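Tool library moves to Bredside in March

The Tunstall tool library closes its counter on Dromska Street at the end of February and opens again in the old seed store at Bredside. Loans made before the move can be returned at either address through March.

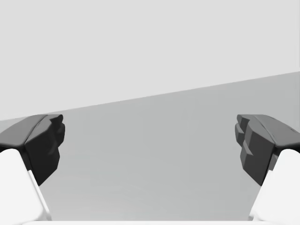

One member wrote in after the last newsletter to ask why the library is leaving a street with two bus stops for one with none, and whether anyone had thought about people who carry a tile cutter home on their lap. The point is fair. Bredside is a nine-minute walk from the nearest stop, and the last stretch is uphill. For members without a car we will run a delivery round on the first Saturday-free slot we can get from the van share, and the days will be posted at the counter once they are set. Large items can also be booked for drop-off by phone.

The rent is the main reason for the move. Dromska Street was going up by 155 a month from April, and the lease would have tied us in for five years. Bredside costs less and has a second room, so the garden tools no longer have to share shelves with the sanders and drills. It also has a loading door at ground level. The step at Dromska Street has been a problem for anyone borrowing the cement mixer or the long ladders.

What changes for borrowers

Membership cards stay the same. So do the loan periods: one week for power tools, two weeks for hand tools and garden tools. Late fees are unchanged. The deposit on the floor sander goes up, as the last two sets of drum clamps came back damaged and had to be replaced.

Opening hours will be slightly different. Bredside opens at 4 p.m. on weekday afternoons and closes at 7 p.m. The morning session stays as it is. The yard gate is locked at closing time, so please be parked and inside by a quarter to seven if you are returning anything heavy.

The library now holds 800 items, and all of them will be checked before they go back on the shelf. Anything with a worn cord or a missing guard will be held back for repair. Expect a shorter list than usual in the first weeks, mostly in the saws. Reservations made for March will be honored where the tool has passed its check, and we will call if yours has not.

Donations

We have raised more than 3000 toward shelving and the new wiring at Bredside. The shelving is ordered. The wiring quote came in higher than expected because the second room had no outlets on the north wall.

We are still looking for a bench vise, sawhorses in good condition and any size of bar clamp. Please do not bring paint, gas cans or mattresses. Electrical tools are welcome if they run. If you are unsure about something, leave a message with the make and model first.

Parking at Bredside is on the Rodura Lane side. The spaces by the front wall belong to the bakery.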